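钓友互助 › 淡水钓 › 提问

在Flamis水库连着三次跑鲤鱼,是线组的问题还是我的问题?

大家好,第一次在这儿发帖,写得啰嗦请见谅。我玩台钓好几年了,去年冬天才开始学欧式底钓,就是架竿等报警器响的那种。从四月到现在去了三趟Flamis水库,北岸有芦苇的那一段,每次都有口,每次都跑鱼!最气人的是上一趟,早上五点多报警器一声长鸣,我冲过去提竿,鱼往芦苇里扎,顶了也就一分钟,手里忽然一轻,没了。收上来一看,线没断,钩尖好好的,子线也没打卷。

我的配置:3.6米的竿,主线尼龙,铅坠80克固定,发线钩用的是6号,子线大概一拃长。饵是自己搓的小麦丸,有时候混点玉米。泄力平时拧得比较紧,怕它钻芦苇。

同去的老哥说我子线太短,渔具店的人又说是钩子小了,两个人说的正好拧着,我也不知道听谁的。另外想问问,有没有人拿水果当饵钓过鲤鱼?我在别处看到过,一直没敢试,怕白守一夜。

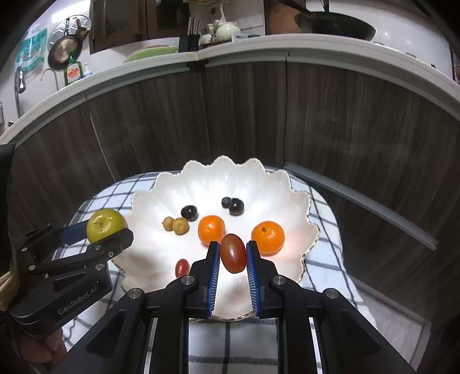 青柠和葡萄

先谢谢各位了。下个月还想再去,子线我可以全部重绑,竿子暂时不换。

2 个回答

回答一(提问者已采纳)

我先说结论:你泄力太紧了。线没断、钩没直、鱼没了,十有八九是嘴皮豁了。鲤鱼第一冲劲儿最大,这时候你拧死了跟它硬顶,钩子又挂得浅,一下就拉脱。我在Skokbridge那边的河湾里吃过一模一样的亏,一个晚上跑了3条,气得我第二天坐在岸边不想说话。

后来我是这么改的,你可以照着试:

泄力松到用手能比较顺地拉出线来,鱼要走就让它先走几米,再用手指压线杯慢慢加力。怕芦苇的话,别把饵放在芦苇根上,往外挪10米左右,给自己留点余地。

铅坠换重一点,或者至少检查一下钩尖。你说钩尖好好的,有没有在指甲上划过?划不出白印就换掉,别心疼。我现在每次抛竿前都划一下,已经成毛病了。

6号钩不算小,但是要看你的饵多大。小麦丸要是搓得跟弹珠似的,钩门基本被挡住了,鱼吸进去也挂不牢。发线留长一点,让丸子和钩弯之间空出一小截。子线我自己用的比你长一点,不过底质硬的话短点也没事,所以你那位老哥和店里的人可能都没全错,他们说的是两种情况。

还有一个小事:鱼靠岸的时候别急着提竿头,把抄网先放到水里,引鱼过来,别拿抄网去追鱼。我见过太多在岸边跑的了。

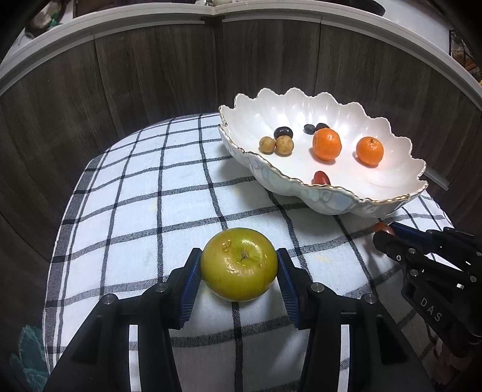 Yasmine Ghoneim
淡水钓版块版主

接着说你最后那个问题,水果饵。能钓,但是挑时候。我夏天水温高的时候试过,早晚效果比中午强,春天基本没口。我用得最多的是桑葚,前提是岸边本来就有桑树,鱼认得这个味道。要是附近没有果树,你得先打窝,打个两三天再看,只去一晚的话我还是劝你用玉米。软的果子远投容易飞掉,拿一小截橡皮挡片夹在发线上会好很多。

打窝的量也别太猛,Flamis那片我去得少,不过Filali塘子里我一晚上也就撒600克,再多鱼光吃窝料不吃钩了。

最后,钓到了记得垫湿的卸鱼垫,嘴上有伤的抹点药水再放。祝你下个月不跑鱼!

回答二

换竿吧。3.6米那个太硬了,我用Pendia的软调竿就没怎么跑过。

评论

Ott Vanags:楼主说了竿子暂时不换……我也觉得是泄力。另外北岸那段水下有旧树桩,在第二个弯过去一点,鱼不光往芦苇里跑,也往那儿跑,抛之前先用空铅拖一遍底。

提问者:谢谢两位!刚才在家拿弹簧秤拉了一下,泄力确实紧得离谱,快把秤拉到头了。钩子划了指甲,有几枚真的不行,已经扔了。桑树岸边没见着,水果的事先放放。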